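4.2 Where the written rules stop

Most of the guidance we reviewed for household robots treats the room as a given. The Prumora checklist, which has been copied into at least two later documents, asks the operator to confirm that the "work surface is clear and stable" before the arms are powered. We have no quarrel with stable. Clear is another matter. A robot sold or lent for tidying is put to work on surfaces that are cluttered by definition, and a rule that can only be met by doing the robot's job first will be ticked and ignored.

The Wutalard guideline is more careful. It splits the setup into 11 items and drops the word "clear" in favor of "known," meaning that the operator should have looked over everything within reach and decided what may be touched. This is better, but it leaves open what counts as within reach. In the home trials we looked at, operators read it as the tabletop and little else. Figure 3 shows why we think that reading is too narrow. Things stored under a table, and a chair pushed partly under its end, matter as soon as the base turns or an arm comes down past the table edge.

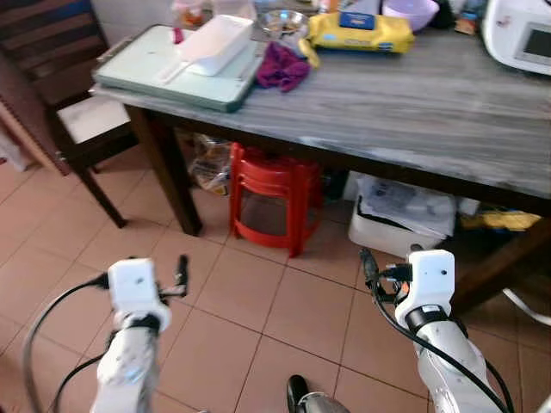

Figure 3. Household table and floor area with both grippers in view. Items are kept on the tabletop and underneath it.

Several of the objects in Figure 3 also fall between the categories that the guidelines use. Both documents sort objects into rigid, soft and fragile. A crumpled cloth is soft, and the steel bowl behind it is rigid, but the bowl has food remains in it, and neither document has anything to say about contents. A bin with papers and plastic sheets spilling over its rim is rigid if gripped by the wall and something else entirely if gripped by what hangs out of it. The same goes for a thin plastic bag, where the force limit for "soft" tells the operator nothing useful about snagging. We tried sorting such cases by the published definitions and often disagreed among ourselves, which does not speak well for a scheme meant to be used by one person in a hurry.

Cables are a further gap. The Wutalard text covers power cords lying on the floor and has a full paragraph on taping them down. It does not mention the cables on the robot. On the platform in Figure 3 these loop outside the arm on one side, and near chair backs with slats we would want a stated clearance for them – or at least an instruction to check. The Mostex addendum claims to address "all trailing parts," yet its only test is done with the arms folded.

It may be said that no standard can list every object in a home, and that good operators will use their judgment. We accept the first part. The second is harder to accept as a safety measure, given that the Campbell trials logged 40 setup checks and recorded a reason for the operator's decision in only 9 of them. Judgment that leaves no record cannot be reviewed, and we do not see how a later version of any guideline could learn from it.

We therefore suggest two modest changes. First, the area to be checked should be defined by the full sweep of the arms and base, floor included, and written down in those words. Second, any object the operator cannot place in a category should be logged as such and kept out of the task until someone has decided how it is to be handled. Neither change has been tested, and the second will slow setup by an amount we cannot yet state.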